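The Long Argument Over Yellow

A town repaints its front doors, and finds out how much people mind about colour

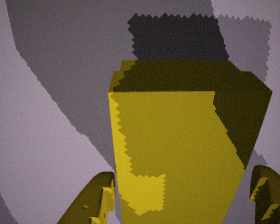

Illustration: Protlow

When Parveen Bugti bought her end-of-terrace house in Skotville, the front door was brown. So were most of the others in the row. She lived with it for 2 winters and then painted it yellow one morning in April, with a tin that had been on the reduced shelf at the hardware shop.

By teatime she had a note through the letterbox. It was unsigned and asked whether that was the undercoat.

"I kept it," she says. "It's in the drawer with the takeaway menus. I wasn't upset. I did think, well, you could have knocked."

Skotville has some 400 terraced houses, built in short rows running up from the river to the old mill road. The doors open straight on to the pavement. There are no front gardens and not much in the way of window boxes, so the door is the one part of the house a passer-by gets a proper look at. For most of the last century they were brown, dark green or black. The mill owned the houses and sent a man round to do them, and he painted with whatever was on the cart.

After the houses were sold off people could paint them as they liked, and mostly they carried on as before. A few went white when plastic doors came in. There was a red one near the chapel that was used for giving directions. Bugti's was the first yellow one that anybody I spoke to could remember.

Yellow is an awkward colour for a house. Ask at any paint counter and you will hear the same complaints. It covers badly, so the old colour shows through and you need more coats than you planned. It shows dirt, especially along the bottom where the rain splashes up. And the little square on the card is no guide at all. A shade that looks like butter in the shop can look like a road sign once it is on two square metres of wood facing south.

The light has a lot to do with it. Yellow paint is already bright, and a full sun pushes it brighter still, while the same tin used on a shaded wall can go green or brown by comparison. Two neighbours on facing sides of a street can buy the same paint and each swear the other has got it wrong. This happened in Skotville, in the lane behind the post office, and they compared lids before they would believe it.

Bugti used to work in the dye room at Jistside, the textile firm that had the top floors of the mill until it moved out. She spent 6 years there matching cloth to samples, and she talks about colour in a flat, practical way. She says most people choose too strong. They hold the card up close, under a shop light, and pick the one that pleases them. She tells them to go two squares paler and paint a piece of board first, a big one, and leave it propped by the step for a few days.

"Look at it when you go out to work and look at it when you come back," she says. "If you still want it on a wet evening in November, go ahead."

She did not do this herself with the first door. It was too bright and she says so. The second coat of the following year was a softer shade, nearer to mustard, and that is the one that caught on.

It caught on slowly. A couple across the road did theirs in the summer. Then a house at the top of the row, then the flat over the baker's. The baker's was the one that got people talking, as the door is on the main street and everybody goes past it. A letter appeared in the parish newsletter asking whether Skotville wished to look like a seaside resort. Three replies were printed in the next issue. One was in favour of seaside resorts.

There are rules about this kind of thing in some places. In a conservation area the council may have a say over the outside of a house, and estates with a management company often have it written into the deeds that doors must be one of a short list of colours. Skotville has neither. The parish council talked about a voluntary colour scheme at its meeting that December and got as far as asking for views. The views filled a folder. The idea was dropped in the spring, partly over the cost of printing a leaflet.

I read through the folder in the parish office. Very few of the letters are about what yellow looks like. One man writes at length about parking. A woman who grew up in the row says that her mother scrubbed the step every day and would not have held with any of it, and then adds that her mother did have a yellow kitchen. Several people say that brown is the proper colour for the houses, as if it had been decided on. The old mill records suggest it was bought because it was cheap by the drum.

Lévesque, the painting and decorating firm on the mill road, has had steady work out of the whole business. Their advice is dull and worth having. Wash the door down with sugar soap and let it dry overnight. Sand it until the shine has gone. Fill the dents, sand again, and use a primer made for strong colours, in a pale grey if the old door is dark. Take the letterbox and handle off instead of trying to cut in round them. Two thin top coats will last longer than one thick one, and with yellow you should expect to need a third. Start early on a dry day so that the door can be shut by night.

They also say to do the edges. A painted door with bare brown edges looks finished only while it is closed.

Walking up from the river on a grey afternoon, I passed doors in mustard, lemon, pale blue, a good many greens and one in pink gloss with the masking tape still round the glass. There is plenty of brown. The red one by the chapel has been repainted red. People still use it for directions, although newcomers get sent to "the yellow one" and have to ask which.

Bugti is thinking of changing hers. The bottom panel has started to lift where the rain gets at it, and it will have to be taken back to the wood in any case. She has a board propped against the wall by the step, painted dark green.

She has had no notes about it so far.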